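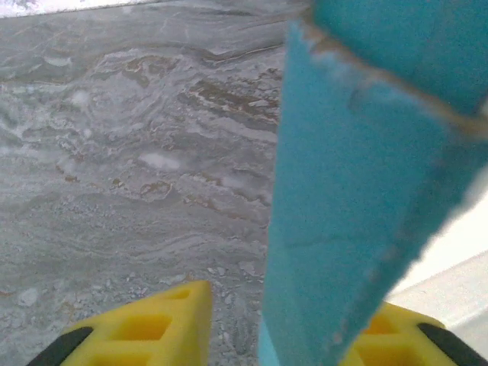 腕部视角：黄色镂空夹指夹持蓝绿色软质物件，台面为灰色石纹。

Kodik 软质物夹指组件 KG-248
适用于协作型机械臂的桌面抓取作业

产品编号：KG-248
供货方：Gritcombe 自动化设备
库存状态：现货
销售单位：对（左指、右指各一件）

产品概述

KG-248 是一对用于夹持布料、毛毡、泡棉等软质物的平行夹指。指体为黄色，镂空结构，外侧带黑色橡胶垫。与平行式电动夹爪配套使用，安装后可在腕部加装小型相机，从腕部向下观察夹持点。

本页除规格外，还列出了使用本产品时应遵守的操作规范。Gritcombe 对外交付的软质物抓取工作站，均按这套规范验收。客户自行集成时，建议直接采用，也可以在此基础上收紧，不建议放宽。

主要规格

安装方式：4 颗螺钉固定，每指 2 颗
配套接口：Kodik 平行夹爪标准指座
指体颜色：黄色
外侧垫：黑色橡胶，可单独更换
一对净重：248 克
适用环境：室内，干燥，无腐蚀性气体
不适用：食品直接接触、洁净室、防爆区域、户外

包装内容

左指一件，右指一件，安装螺钉一包，备用橡胶垫一对，中文说明书一份，验收记录表一份。夹爪本体、相机和相机支架需另购。

选型说明

软质物和硬质件对夹指的要求不同。硬质件看重复定位和指面平行度，软质物则主要看夹持后物件的变形、滑移和边缘损伤。如果作业对象以金属件、硬塑料件为主，请选 Mercado 系列硬质夹指。两类物件混合上料的工位，按软质物的力上限设定，硬质件另行试夹确认能否提起。

薄片状物件（单层布、纸张）可以夹持，但需要先有可供夹取的边或褶。完全平铺且紧贴台面的单层薄片不在本产品的保证范围内。

操作规范

一、风险评估

1. 协作型机械臂不等于免评估。装上夹指以后，应当把机械臂、夹指、工件和台面作为一个整体重新评估。
2. 评估时参照 GB 11291 系列与 ISO/TS 15066 的现行版本。客户所在地另有规定的，以当地规定为准。
3. 更换夹指型号、更换工件种类、移动工作台位置，三者发生任何一项，都要重新评估并留下书面记录。
4. 只更换同型号橡胶垫的，不需要重新评估，按本页第四部分做一次试夹即可。

二、夹持力与速度

1. 首次上电使用夹爪控制器的最低力挡，逐挡上调，到物件能稳定提起为止，不再加力。
2. 力的设定值写入程序，不得由操作人员在生产界面上随意改动。
3. 指端进入台面上方的接近段后，必须切换到低速。低速值由风险评估给出。
4. 夹持软质物时允许物件在指间收拢、起褶，不允许指端继续下压台面。
5. 物件尺寸明显大于指宽时，悬垂部分应计入运动包络。转向和抬升路径上不得有会勾住悬垂部分的支架、线缆或夹具。

三、台面与布置

1. 石材、玻璃等硬质台面上，指端最低高度应在程序中设硬限位。仅靠力检测停机不够。
2. 带花纹的台面可以使用，但视觉识别程序须在该台面上单独验证。在纯色台面上取得的识别结果不能直接沿用。
3. 照明以漫射光为好。有强反光的台面，应调整灯位后再做标定。
4. 台面边缘应标出禁放区，物件不得跨边缘摆放。
5. 急停按钮放在操作人员不必越过机械臂工作区就能按到的位置。

四、试夹与验收

新装工作站应当完成 400 次连续试夹，使用客户实际物件，不使用替代样块。试夹期间记录以下内容：

夹取失败次数及物件姿态
提起后滑落次数
物件表面或边缘的新增损伤
指端触台次数
人工干预次数及原因

指端触台一次即判为不合格，查明原因后从头计数。其余各项的合格线由供需双方在合同中写明。物件在试夹前已有毛边、破口的，应先登记，否则无法区分是原有的还是夹出来的。更换橡胶垫后的试夹次数可以减少，由客户自定，但不应省略。

五、腕部图像的使用

1. 腕部相机的画面用于定位、检查和留存记录，不作为安全功能使用。人员检测须由独立的安全设备完成。
2. 相机线缆沿腕部固定，在各关节的极限位置各检查一遍，不应绷紧。
3. 画面中两指指端都应可见。软质物体积较大时可能遮住一侧夹指的一部分，验收时应取最大物件试一遍，遮挡影响判断的，调整相机角度。
4. 留存图像前应告知现场人员，保存期限按客户内部制度执行。

六、日常检查

每班开始前：检查螺钉有无松动，橡胶垫有无翘边、开裂，镂空处有无夹入纤维或碎屑。
每周：空载开合若干次，听有无异响；检查两指闭合时是否对正。
每年 7 月：与机械臂年检一并进行，复核力设定值和高度限位，更新风险评估记录。

清洁用干布或微湿软布。不得使用丙酮、稀释剂等溶剂。镂空处的纤维用软毛刷清出，不要用金属钩。清洁和更换橡胶垫时，机械臂必须断电并挂牌上锁，仅按下急停不视为断电。

发现指体有裂纹时立即停用，成对更换，不得粘接修补后继续使用，也不得左右混用不同批次的单件。

人员要求

编程和修改参数的人员应受过机械臂厂家的培训。操作人员至少应当会做三件事：按急停，识别报警，按规程恢复运行。操作人员不得在自动运行时伸手整理台面上的物件。需要重新摆放的，先暂停，待机械臂停稳后进入，离开后再确认复位。

常见问题

能装在其他品牌的夹爪上吗？
需要 Gritdale 转接板，订货号 439。加装转接板后指端伸出量变大，工具中心点和高度限位都要重设。

橡胶垫多久换一次？
看磨损，不按时间。出现翘边、发硬或开裂就换。

夹毛毡类物件时边缘起毛，正常吗？
先看登记记录，确认起毛是否原有。如为新增，降低一挡力再试；仍然起毛，检查指端有无毛刺。

可以自己在指体上钻孔加装传感器吗？
不可以。改动后的指体不在保修范围内，原有的验收结果也不再有效。

指体可以喷成别的颜色吗？
不建议。涂层可能脱落，附着在物件上。

随货文件

说明书、尺寸图、验收记录表、风险评估空白表。尺寸图提供 STEP 与 PDF 两种格式，下单后可在账户页面下载。

保修与退换

指体自收货起保修一年，橡胶垫为易耗件，不在保修范围内。未拆封产品可在十五天内退货。已安装的产品，须随附试夹记录和现场照片申请检测，检测结果确定后处理换货。

相关产品

Gritdale 夹爪转接板
Kodik 腕部相机支架
Kodik 备用橡胶垫（一对装）
Mercado 硬质件夹指

页面更新：2022年2月28日
规格如有变更，以随货说明书为准。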